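11 November 2024

Equipment planning, second pass. Present: Roxana, Manouchehr, me. Yhon on the phone for the last part.

Going through the list from June again, because half the assumptions behind it are gone. The June list had two complete arm stations and one pair of hand-held grippers as a side item. Current thinking is to reverse the weight: more hand-held pairs now, one arm station later, second station dropped from this budget year.

Hand-held pairs
Have: one working pair, left and right, marker cubes on both.
Want: 3 more pairs. Roxana would settle for two plus a box of spare parts. Manouchehr disagrees, says spares without a spare housing are useless the day a housing cracks. Left it at 3 with spares quoted separately.
Quote from Ilevport came in at 700 per gripper, cubes not included. Their earlier quote was per pair and I read it wrong in June, so the line in the old sheet is off by a factor of two. Corrected in the sheet, old value kept in the comment.
Gistico has not replied. Send one more mail, then drop them.

Marker cubes
Print in house. White cube, matte. The glossy batch gave trouble under the ceiling lights and I don't want to repeat it. Need a written rule for marker numbering before we order anything, otherwise two pairs will end up with the same IDs and the recordings can't be merged. Şükran to write half a page. Left and right must be distinguishable from the ID alone.

Wrist straps
Cheap, buy a pack. Ask for a longer version as well; Manouchehr has his on the last hole.

Tables
Keep the white top with black edge as the reference table. Second table should be the same height and the same top color. Restrepo can make one but wants the frame dimensions, not just the top. Measure the frame, including crossbars. Check knee clearance for seated work while at it.
Top fixed to frame or removable? Undecided. Removable is easier to get up the stairs at Trullosstead, if that room happens at all.

Small objects
Yhon asked for a budget line for task objects. Set at 500 for the year. I think it is too much for balls, blocks and paper, but he wants duplicates of everything so that both tables have the same set. Fair. Condition: buy each kind from one batch, label the bags, keep one unopened.
Crumpled paper is a consumable. Don't list it under objects.
Red tape: still two rolls in the drawer, none needed.

Arm station
Moved to the next budget. Before asking for money we need to know:
- reach required on the reference table, near edge to far edge
- whether the gripper end can be the same part as on the hand-held units, or only the same geometry
- mounting, on the table frame or on its own stand
- power; the outlet by the door is already shared
Soledad wants the second item answered first, and so do I. If the jaw has to be different, part of the argument for buying more hand-held pairs goes away, and the whole plan changes order. Manouchehr will ask Ilevport for the drawing. No purchase order for the pairs until that comes back.

Storage
Not discussed in June, should have been. Recording time is planned at 60 hours per pair. Multiply by the number of pairs and the current disk does not cover it. Şükran to give a figure per hour from the existing recordings, compressed and raw. Budget line left open, marked in yellow.

Open
- drawing from Ilevport (Manouchehr)
- numbering rule, storage figure (Şükran)
- frame dimensions to Restrepo (me)
- last mail to Gistico (me)
- decision on the Trullosstead room (Roxana asks)

Sheet is saved as version 2. Don't edit version 1. 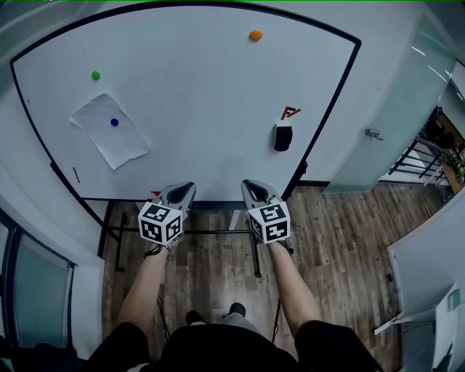 Reference table with the hand-held pair, three balls and paper out.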